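Chapter 6
Small Things, Open Baskets

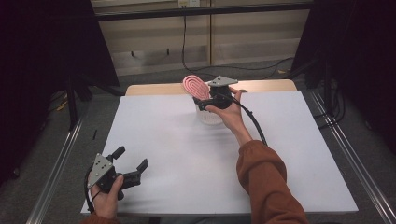

6.1 Before you start

Clear the surface first. All of it. A basket on a bare table gets filled; a basket on a crowded table gets buried. Most students skip this and pay for it by the end of the unit.

Chapter 2 dealt with boxes and lids. Now open containers, mesh mostly, the kind that sit on a desk or by a sink. Cheap, light, easy to tip over. Air gets through, crumbs too.

Key terms: footprint, rim, reach, overhang. Definitions at the back, page 17 of the glossary packet.

6.2 Flat things in round baskets

Paddles, brushes, spatulas, combs. Anything with a wide end and a narrow one. They don't lie down in a small cylinder, so stand them up. Tilt, lower, let go late. Dropping from high up knocks a light basket sideways, esspecially a half-empty one.

Wide end up or down? Depends. Up if you need to find it fast. Down if the basket is tippy. Perla Serrano, in her Nuromow workshops, had groups try both and argue it out, almost 15 minutes per round. Worth doing in class.

Keep the basket toward the back of the table, but within reach. Front edge is for your hands.

6.3 What goes in first

Heaviest item. Then the tall ones, against the side. Small loose stuff last, or in a seperate basket altogether. Don't mix wet and dry.

Exercise: pick one drawer at home. Empty it, sort it, refill it. Write down what wouldn't fit and where you put it. Bring the list to the next session, we use it again in 6.4.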